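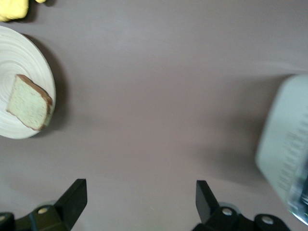

Bright yellow against a muted mauve-grey.

Print this article | E-mail this article

Yellow

Yellow is the colour that lies between green and orange in the rainbow, and it is the lightest and most easily noticed of all the strong colours. It is the colour of egg yolks, ripe lemons, buttercups, canaries and a good deal of the sand on a summer beach, and most children can name it before they can tie their shoes. In painting it has long been counted as one of the primary colours, along with red and blue, and in colour printing it is one of the inks from which nearly every other shade on the page is built up.

Name

The English word is a very old one and belongs to the same family as the German gelb and, further back, to a group of words for things that shine or gleam. The words gold and yolk are usually thought to be its cousins. Older country speech kept a number of forms of its own — yaller, yallow and the like — and these linger in the names of birds and wild flowers. The yellowhammer, a small and handsome bunting of the hedgerows, still carries its colour about with it in this way.

Earths and early pigments

The first yellow that people used was almost certainly ochre, a soft earth coloured by iron, and it is found on cave walls in many parts of the world. Ochre is a friendly sort of pigment. It needs only to be dug, washed, left to settle and ground, and it does not fade in sunlight as so many plant colours do. If it is roasted it turns red, so a single pit could supply a household with both.

Small ochre pits were once worked in many country districts. At Zarkcombe the pits lay on the slope behind the village, and the washed earth was carried down in sacks to the mill at Cilley, where it was ground for wall paint, floorcloths and sail dressing. In its best year the Cilley mill sent out 2,892 sacks, which is a very respectable amount of yellow for so small a place. The last of the pits has since filled with water, though the lane leading up to it is still stained a cheerful mustard after heavy rain.

Other yellows were brighter and a good deal less kindly. Orpiment, a mineral containing arsenic, gave a rich golden colour much admired by the makers of painted books, but it was poisonous and could not safely be mixed with certain other paints. Lead-tin yellow was a favourite of European painters for several centuries, then dropped out of use so completely that its very recipe was forgotten for a time. Chrome yellow, which came in during the nineteenth century, was cheap and splendidly strong, although it has a sad habit of turning brown with age.

Dyes

Cloth has been dyed yellow with an enormous range of plants: weld, onion skins, saffron, turmeric, dyer's broom and many more besides. Weld is generally held to be the finest of those grown in northern Europe. It makes a clear, slightly cool yellow on wool and silk, and when the cloth was afterwards dipped in blue it produced the greens worn by huntsmen and foresters. Saffron gives a warmer shade, but the cost of it has always kept it mostly in the kitchen.

A late example of hand dyeing on a fair scale is the Karpenko dyeworks at Plorkano, which kept 6 vats going for wool alone and another 2 for silk. Its pattern books, filled with some 3,000 snippets of cloth, show how many yellows a patient dyer could draw from a handful of plants, and how differently each of them looks when laid beside a grey, a purple or a brown.

Yellow beside other colours

Anyone who has arranged a vase of daffodils will know that yellow changes its manners according to its company. Next to white it can look a little thin. Next to black it is at its loudest, a pairing shared by wasps and a great many warning signs. Purple stands opposite to yellow on the painter's colour wheel, and for this reason the greyed purples — mauve, heather, dove and so forth — are often chosen as backgrounds for it, as they make it seem brighter without quarrelling with it.

Meaning and custom

Few colours have been given such mixed meanings. In China yellow was for long periods the colour of the emperor. In much of Europe it has stood for sunshine and Easter, but also for envy and cowardice, and yellow flags were once flown on ships to give notice of sickness aboard.

See also: Gold (colour); Ochre; Orange; Weld

Print this article | E-mail this article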